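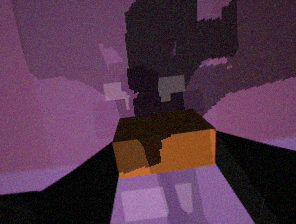 Budgeting for a gripper: buy now or stay in simulation?

Our shop has money for one small arm and I need numbers in by September. So far it's all simulation. The orange block between the two black fingers is my test part, wider than it is tall, and Romimex want $392 for a finger set to suit. Calvo's is $200 but the lead time is longer. Is the dearer one worth it?

2 answers

Go the Calvo and keep the difference for spares. We budgeted $30 a month for pads and cables and used most of it. Ask both for the stroke in writing — then check it against your widest part, plus some clearance. Also ask who pays freight on returns. Larum charged us $101 to send back one bracket, and that wasn't in the quote.

Depends on the arm. I have the Romimex set and its fine.

3 comments · 2 shares

Search answers Enter keywords Go

Contact us | © Pramedberg Community Help, July 2021 | Back to top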